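Two-arm folding cell, right arm losing position after long runs

costello_f
Posted 17 Oct 2021
I look after the folding cell at Drunumport. Two small arms on one aluminium rail, white tabletop, clothes handed in one at a time. Since we moved the right arm's base plate along the rail to give it more reach, it drifts. First hour fine, then the gripper starts landing short of where it was taught. Re-homing clears it, then it creeps back. Left arm hasn't been touched and is fine. Firmware is the same on both. What would you check first?

povley_bench
Base plate bolts. If you slid it along the slot you will have disturbed the T-nuts, and they like to sit crooked and feel tight when they aren't. Take it off, clean the slot, put it back and tighten in a cross pattern.

wan77
Disagree, or at least I wouldn't start there. A loose plate doesn't come good when you re-home. If the whole arm had shifted, homing would bring it back to the wrong place every time. I'd look at the cable. You moved the base, did you move the cable with it?

costello_f
Bolts checked twice, no movement with a hand on the elbow. Cable was not re-run, it just follows the arm as before. There is slack.

povley_bench
Checked with a wrench or checked with a torque driver? Not the same thing.

costello_f
Torque driver, all 4 of them.

L. Manolakis
We run a similar pair at Sidthorpe and had error 453 on the wrist joint every few days until we changed how the cable was tied. Are you getting any errors at all, or only the drift? And how is the cable fixed at the gripper end?

costello_f
No errors logged. One tie at the gripper, one near the base, nothing between. This was taken during a run on the kids' tops.
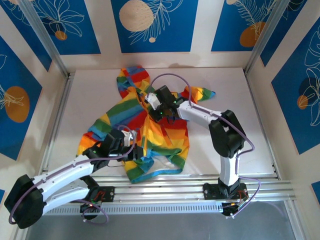 L. Manolakis
The cable is where I would spend the time. Ours pulled on the wrist whenever the arm reached out far, and the joint gave a little each time until the taught points were off. On yours the purple one goes up in a loop above the right gripper and over the garment before it comes back along the arm, and at the other end it hangs over the edge of the rail. I'd bring that loop down and put a tie on the forearm, then another just before the elbow. Leave enough for the wrist to turn fully both ways. Move it through by hand with the power off before you tighten anything.

wan77
Agree with that. Also do something about the part hanging over the rail. If it snags on the slotted edge when the arm swings you get a tug you will never find in a log.

povley_bench
I still think the plate wants to come off. There is wiring on it too, so look at the connectors while you are in there. I had one on a different arm that was half seated for months and only played up once it was warm. A fault that shows after an hour sounds like heat to me.

wan77
Heat would be my second guess, fair enough. But do one thing at a time or you won't know what fixed it.

costello_f
Right, plan is: cable first, run it for 2 days, note the offset at the start and end of each shift. If it still creeps I'll take the plate off and reseat the connectors. I can't stop the cell for longer than a lunch break this week.

L. Manolakis
Use a fixed mark on the table for the offset – a bit of tape near the corner is enough. Don't measure off the cloth.

costello_f
Re-tied at lunch, forearm and elbow as suggested, and the lower end is clipped to the inside of the rail. Offset after 7 hours was under a millimetre. Before, it was roughly five. Not calling it fixed until the second day is done. Fionnuala

povley_bench
Good. Take the plate off anyway when you get the chance.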